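**Gripper Evaluation Notebook — Bendside Group**
**October 12, 2020**
**Subject:** Comparison of ribbed finger pads, hand-held unit, bottle handling in a dining room setting

Purpose of the session: to decide which of the two pad sets should be carried forward to the arm-mounted version. The Zindel pads are the firmer set and have been in use since March. The Lưu pads are softer and were received last week. All work was done with the hand-held unit, on the same finger plates, with the same screws.

The bench results did not separate the two sets. Both held the test cylinder at the 60 mm opening, and both passed the 1,000-cycle open and close check without visible damage at the pad roots. The group therefore agreed to repeat the comparison away from the bench, at the Flondville site, with ordinary table items and ordinary room light.

**Setup**

- Finger plates: white, standard hole pattern, no shims
- Pads: magenta, ribbed, one per finger
- Target object: clear plastic water bottle, labeled
- Table items left in place, to give the camera a normal amount of clutter
- Exposure: automatic, locked after the first approach

**Grasp, upright**

The bottle is to be taken at the middle of the body and kept upright. The operator closes until the ribs spread, then holds for a count of 11 before lifting. The ribs on the softer set fan out sooner than those on the firmer set, and the operator reported less need to correct the wrist. The bottle wall flexes in either case. It is preferable to close slowly, as a fast close dents the wall and the label then hides part of the contact line from the camera.

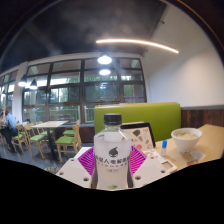
*Fig. 1. Bottle with black cap held upright between the fingers; ribs fanned to either side.*

Remarks on the view: the cap remains well inside the usable image area when the bottle is held this way, and there is still a fair amount of room visible to the left for tracking. The windows at the back are the main concern. With exposure locked, the trees outside stay readable, and the pendant lamps and the curved ceiling strip do not cause trouble for the tracker. The green backrest is a large plain surface and gives few features. The dark paneling beside it does better on account of the grain.

**Approach, fingers open**

The approach was recorded separately, since the earlier complaint about the Zindel set concerned alignment before contact. The fingers should come in level with the near edge of the table and stay open until the target is centered. On a curved edge such as this one the operator has no straight line to work from, and two runs were discarded because the unit was rolled a few degrees to the left.

A clear bottle on a pale table is difficult to segment. The label is detected reliably; the outline of the body is not. For the next session a mask drawn by hand on one image per run may be sufficient, and the software side should confirm whether this is acceptable.
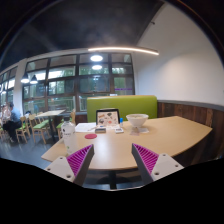

*Fig. 2. Open fingers at the table edge. White-capped bottle at left, red coaster to its right, white bowl further right.*

It should be noted in the log which bottle is meant for each run. More than one kind is in use, and the cap color is the quickest way to tell them apart. The small blue bottle beside the upright screen is not a target and should not be labeled as one.

**Assessment**

The softer Lưu set is preferred for thin-walled bottles. The firmer Zindel set remains acceptable and is still the better choice for flat items, where the soft ribs tend to fold under the tip. No decision is made on bowls — neither set has been tried on a rim of that width.

**Open items**

1. Repeat the upright grasp with the bottle full and with it empty, both sets.
2. Check screw torque on the right plate before and after each block of runs.
3. Obtain a second pair of Lưu pads for wear testing at Bendside.
4. Add a column for cap color to the run sheet.
5. Write down the roll angle limit for the approach; at present it is left to the operator's judgment.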